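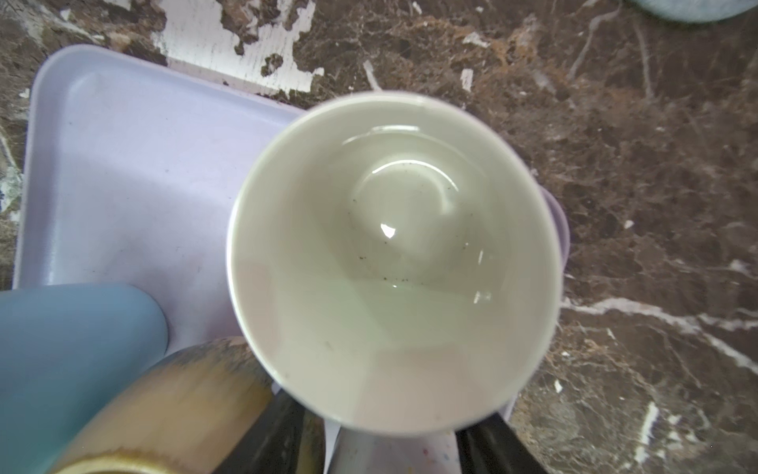 Home Notebook Entries Dye Recipes Loom Log Contact

April 17, 2026

Walnut hull bath, second round

What a color! I pulled the first skeins out of the walnut pot this morning and they are the deep, foxy brown I was after all winter. The hulls came from the tree behind Mieke's place. She gathered them in November, and they sat in a lidded bucket of rainwater until last week, going black and smelling like a pond. I strained them twice through old curtain fabric, and there was still grit coming through, so next time I want a tighter cloth for the second pass.

Bath notes, before I forget:

Hulls simmered 90 minutes, lid on, then left to cool overnight. Strained. Skeins went in already soaked, no mordant on the first batch, alum on the second. I brought the pot up very slowly and held it just under a simmer. Wool in the pot came to 204 grams, all of it the Greltton two-ply, which takes color so evenly that I'm tempted to stop buying anything else.

The surprise is how little the alum did. Side by side at the window the two batches are nearly the same, with the alum one a touch more golden. Theerawat said this would happen (walnut has plenty of tannin and hardly needs help) and I did it anyway because I wanted to see it for myself. Glad I did. The plain batch feels softer in the hand too, although I may be talking myself into that.

Then the iron. I saved the used bath and added a very small splash from Willy's jar of rusty nails and vinegar, which has been on the shelf by the door since before I joined. One skein, in for 3 minutes, stirring the whole time. It went from brown to a smoky charcoal while I stood there with the spoon! I lifted it out early since iron makes wool brittle if you get greedy. Rinsed until nothing more came off, then one last rinse with a drop of wool soap. It's hanging on the far end of the rack with a red thread tied to it. Please leave the thread on, it's the only label.

Things to sort out:

- The big enamel pot has a chip near the handle. If the steel shows through it will dull the yellows, so I'm keeping that pot for walnut and iron only. Jasper, your weld bath should go in the stainless one.
- We're nearly out of alum. There's enough for a small batch and no more.
- pH strips are in the drawer with the spare heddles, for reasons unknown to me.
- Ragnvald wants a sample card for the Skoltside blanket, three browns and the charcoal. I'll wind it on Wouters card stock once everything is dry.

About that blanket. The warp is planned at 122 ends for the narrow panel, and I had been worried that the brown would be too flat across that much plain weave. After today I'm not worried at all. The skeins have small shifts in them where the wool lay folded in the pot, and I think they'll show up as soft streaks in the cloth. I wound a bit of the dry test skein around a ruler next to the Hesten gray and the two together look like wet bark. I'd love to try the gray as a pinstripe, one end every so often, and see if Ragnvald goes for it.

Lightfastness test started. Strips from all three are taped to the south window with half of each covered in foil. I'll leave them up to six weeks and compare.

The exhaust bath still has color in it. I've put the lid on and moved it under the bench. Anyone who has a bit of linen or an old cotton shirt, throw it in! Mieke is bringing a pillowcase. I expect a sort of milky tan on cotton, maybe paler, and I want to try dipping half of it in the iron afterward to get a line across the middle.

Next up is onion skins, and I have two full bags.

Contact the workshop | © Dye and Loom Notebook | Back to top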